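Reviews > Workplace > Table Coverings

Reading time: 4 min

Stiva Large Table Mat: Review

The Stiva mat is sold to schools, offices and shared workrooms that wish to protect tabletops from scratches and spills. Our office received one in brown and kept it in daily use for 16 weeks. Homa Rahimi led the review, and Behrouz Naseri prepared the cleaning notes.

The mat arrives rolled. Ours needed four days to settle, and one corner had to be held down with books during that time. The instructions, printed on a single sheet, make no mention of this.

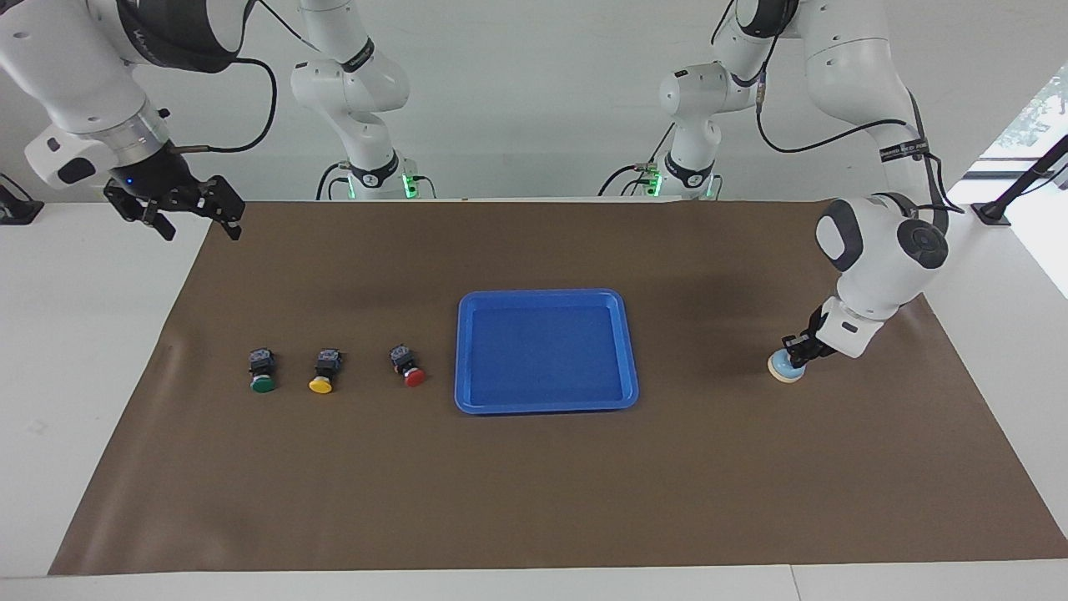 Brown mat on a white table, near the window.

Grip is the mat's strongest point. It did not shift under daily writing or when heavy binders were pulled across it. Coffee wiped away with a damp cloth if treated within the hour. Ink was harder to remove, and red marker left a trace after three attempts. The matte finish produces little glare, a benefit to staff who read printed forms for long periods.

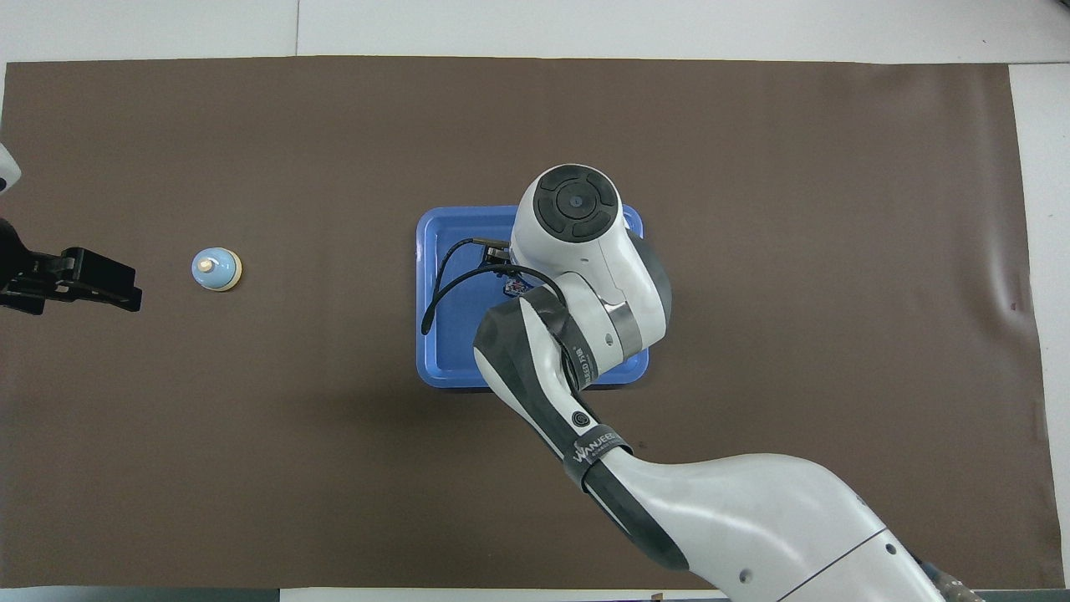 Slight wrinkling near the right end of the mat.

Creases are the main weakness. A mat that has been folded, even briefly, should not be expected to recover fully. At $65 the price is fair for a shared table, but a storage tube ought to be included. The Flerard mat lies flatter from the first day and costs more.

Rating: 4 out of 5. Recommended for tables where the mat will stay in place.

Recent reviews
Fandovex Desk Lamp
Kazemi Stacking Chairs
Flerard Table Mat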